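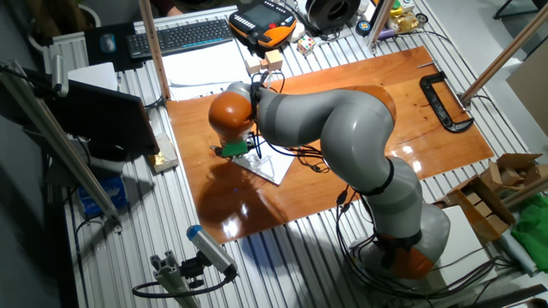
Friday, bench notes. Varnish on the big board is the subject this week, and what to do about it before we put the next finish on the shelf panels for the Wondham order. I want the board settled first because everything else gets built on top of it. The orange-brown has come up darker than the sample strip, which I don't mind, but it is very glossy. With the overhead lights on, it throws white spots back at you, and the arm shows up in it as a dark reflection. Looks good from the door. Not so good when you are trying to find a pencil line on it. I left the C-clamp lying near the right edge and the thin metal rod up on the upper edge, and both are easier to pick out than any line I drew.

Finish used: Trisedero gloss, from the older can. Three coats, a day between each. First coat thinned, second and third straight. Sanded between coats with 320 paper on the cork block, wiped down with a barely damp rag, left to dry with the door closed to keep the dust off. Third coat went on at 4 in the afternoon and I did not touch it until the following morning. No tack when I tried it with a knuckle at the corner.

Problems so far:

Glare. Already said. Worst from the stool side, where you sit lowest.

Drag marks. Anything metal slid across the surface leaves a faint line. I tried it on the offcut with a washer and a bit of flat bar. The washer marked it, the bar marked it worse. So lift things, don't slide them. Same goes for clamps. Put a pad under the foot, and under the frame too if it is going to lie down.

Paper sticks. Not on this board yet, but the offcut grabbed a sheet overnight under a weight and I had to soak it off. Keep drawings and loose sheets on the bare table until the finish has had longer to harden.

What I tried on the offcut (same stock, same three coats, cut down to 515 mm so it fits the drying rack):

1. Rubbed one end with a gray pad, dry. Took the shine off but left it patchy. You can see where each stroke stopped.

2. Rubbed the middle with the same pad and a little wax. Much more even. Glare mostly gone, color a little warmer. Pencil shows if you press.

3. Left the other end alone for comparison.

Number 2 is the one to go with. It took 20 minutes for the strip including wiping off, and the full board will take most of a morning if done in one go. It should be done in one go. Stopping halfway on the offcut left a line that I had to work back over twice. Strokes with the grain, full length, and overlap by half the pad.

Waxing does mean we can't put another coat on top without cleaning it all off again. I am fine with that for a bench board. For the shelf panels it matters more, so hold off waxing those until the customer has seen the color.

On color: the Wondham people asked for something close to their existing counter, and going by the chip they sent, this is near but a shade too orange. The can from Lukáč is browner. I put one coat of that on a scrap and it looked flat and a bit muddy, but one coat is not a fair test. Two more to go on Monday. If it still looks muddy we stay with the Trisedero and tell them it will mellow, which in my experience it does after a few months near a window.

Clamping. The small blocks by the loose sheets are light wood and soft enough to use as pads between the clamp and the varnish. I used a pair of the same sort on the offcut at hand pressure with no dent. Tightened hard, one of them printed its grain into the finish. Hand pressure is plenty for holding a fence or a stop. If the job needs more than that, it shouldn't be done on this board.

Board is not fixed to the table yet. I was going to screw it down through the corners but would rather not put holes in a fresh finish. Other option is stops along two sides and let its own weight do the rest. It is heavy enough that it doesn't wander when you lean on it. Will try stops first - if it creeps we can still drill.

Supplies: gray pads are low, one and a half left in the drawer. Wax is fine. 36 sheets of the 320 in the new pack from Arkano, cost more than last time but it clogs less. Order pads before the panels start. Also need rags that don't shed. The last bag left lint in coat two and I picked it out with tape.

To do next:

Two more coats of the Lukáč on the scrap, then compare with the chip in daylight, not under the overheads.

Wax and rub down the full board, whole morning set aside, table cleared first.

Write the can number on the lid of the Trisedero before the label comes off altogether. It's already peeling.

Check the panels for flatness again. Two had a slight cup when they came in and I stacked them under the others to see if they would settle.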